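How to Find Out Whether a Robot Can Clear Your Kitchen Counter
Posted 19th November

People write to me asking whether a machine can tidy a kitchen yet, and my answer is always the same: run a small trial in simulation first, and keep score. I've been doing it since September with a model I call Endach, and I'm still fond of the thing, even on its bad days.

Step 1. Start with the gripper open
Before you ask for any chore, check the view from the wrist. You want both fingers spread and nothing between them. 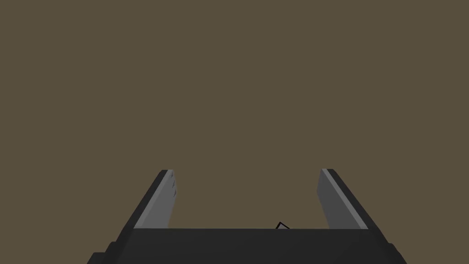
Wrist view, fingers open and empty.

Step 2. Set out a believable mess
A bare counter will flatter any robot. Put out bowls, a toaster and a bit of food, and let a bowl lie on its side, the way one would at my house after breakfast (I'm not proud of it!). Then choose one chore and write it down in plain words before you press start.

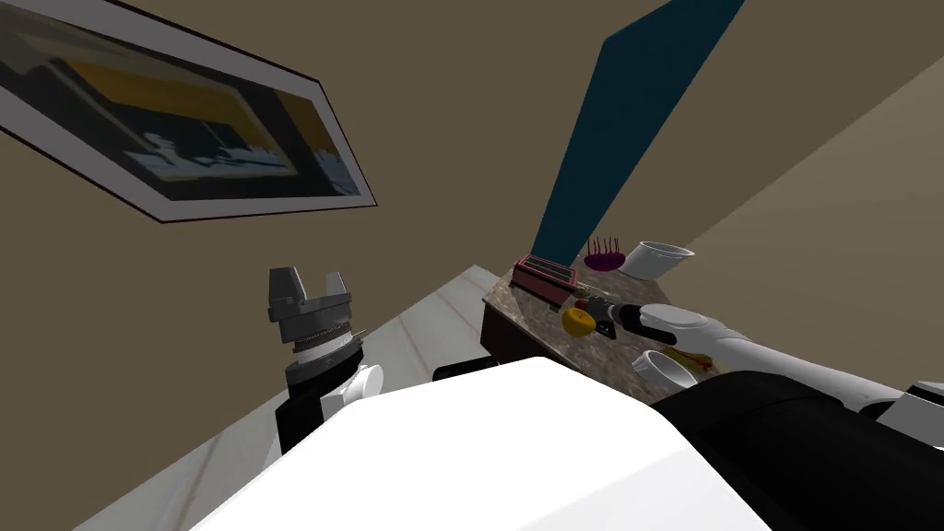 Step 3. Score the grasp and the chore separately
A round thing held between two fingers is a grasp, and you may give it a point. The chore only counts when the thing ends up where you asked. I ran 195 tries and got a clean finish on more than 100 of them - nice, but I wouldn't hand over my good dishes.

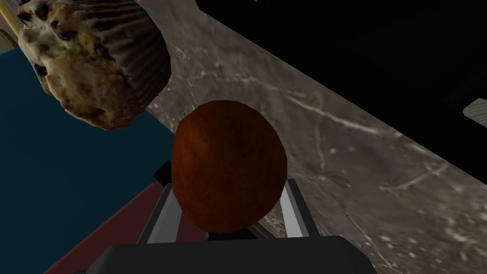 Dudás wrote in to say that a shop floor is kinder than a kitchen, with the same part in the same tray all day, and that the chores at home will come last.

I think that's fair. Still, do try it with your own list, and give each chore 3 fresh starts with the objects moved.

Step 4. Watch where the arm wanders
With 2 arms, keep both wrist views open side by side. An arm aimed at a wall can't tell you much about the dishes. 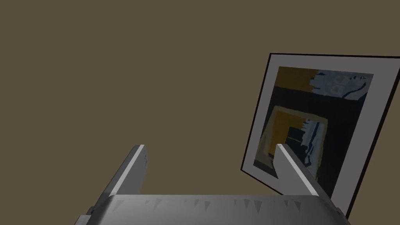 Write down the time whenever an arm loses sight of the counter, and go back to those spots first when you review the run. My next batch uses the Sisau settings, and I'll add the scores to this page when they're in.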